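Poltside Household and Workshop Guidance
Storage, Sorting and Small Parts

Can a Machine Put Things Away Yet?

Members frequently ask whether robot equipment is ready to take over the dull end of household and workshop work: sorting hardware, clearing the bench, returning small items to their boxes. This page sets out our current view and gives tips for arranging storage so that it serves people now and machines later. It replaces the guidance issued in December.

What can be expected at present

Two-armed machines are able to pick up small rigid objects from a tray or an open box, provided that the items are spaced apart and the work surface is plain. Performance falls when items overlap, when they are soft, or when they have to be found at the bottom of a deep container. Lids remain difficult. A person opening a latched box presses down with one hand while the other lifts the catch, and does so without looking. A machine must be set up for each of those motions, and a box of a different make may require the work to be done again.

Clear plastic presents a further problem. Cameras judge the position of an object by its edges and surface, and a glossy, transparent wall offers little of either. Ribbed lids scatter light and blur the outline of whatever is stored beneath them. Colored trays with a raised rim are much easier to locate.

In the Poltside workshop, the standard sorting exercise uses 20 small parts, one shallow tray and one lidded box. A practiced adult completes it in less than a minute. Our advice to members considering a purchase is to time the same job by hand before reading any brochure.

Small red parts, a clear box with a ribbed lid and a blue tray, with two arms at the bench:

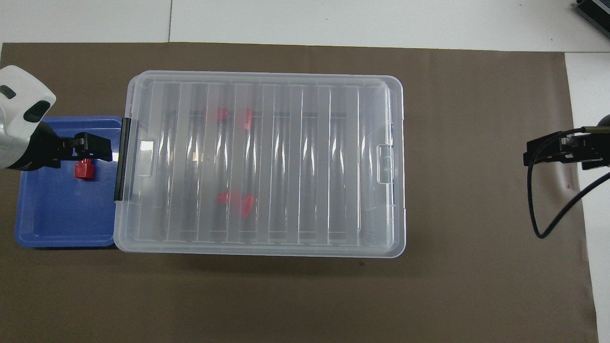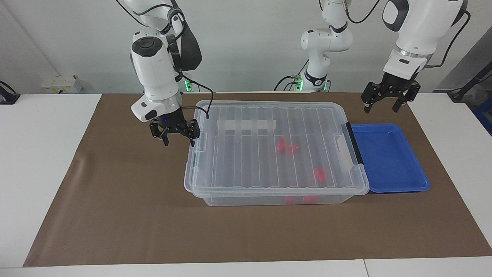 Diltisley wrote to us after the previous edition and took a firmer line. In that reader's opinion, household members should stop waiting for a machine that can cope with any box and should settle on one box they like. "We changed every container in the garage to the same size and the same latch," the letter continued. "It took a weekend, and my family now puts things back. If a robot ever comes along, it will have 16 identical boxes to learn and I will be glad to let it." The letter also objected to our earlier statement that clear boxes should be avoided. Being able to see the contents, Diltisley wrote, saves more time than any machine is likely to save in the next few years.

We accept the second point and have revised the advice below.

Arranging small-parts storage

Use clear boxes where people do the sorting. Place a label on one short end, at the same height on every box, so that labels line up on the shelf.

Cover the bench with plain matte paper or a matte mat before sorting. Small items are easier to see against it, and reflections from overhead lights are reduced. Tape the corners if the sheet tends to lift.

Keep one shallow tray beside the box as a holding place. Items go from the tray to the box, or from the box to the tray, and are not set down anywhere else. Empty the tray before closing the lid.

Do not fill a box above two-thirds of its depth. Crowded contents jam the lid and are slow to search by hand.

Check latches twice a year. Replace any box with a cracked catch, and move the contents on the same day.

Store screws, caps and knobs by job and not by size, unless the workshop handles large quantities of one type.

If a machine is being considered

Ask the supplier to demonstrate the task with your own containers, closed at the start and closed again at the end. Ask how many attempts were made before the demonstration. The Fanach checklist, available from the front desk, lists 20 further questions and may be copied freely.

Allow clear space on all sides of the bench and keep cables off the walking route. Children and pets should be kept out of reach of any moving arm, and the stop control should be tested at the start of each session.

Budget for the time of the person who will supervise. In the Nistor trial, 2 members of staff were present throughout, and their hours were the largest single cost.

Our position for the coming year is that sorting and boxing of small parts should remain a hand task in the home. Shops with a steady flow of one part and one container may find a trial worthwhile. Corrections and comments on this page may be left at the front desk or sent with the membership renewal form.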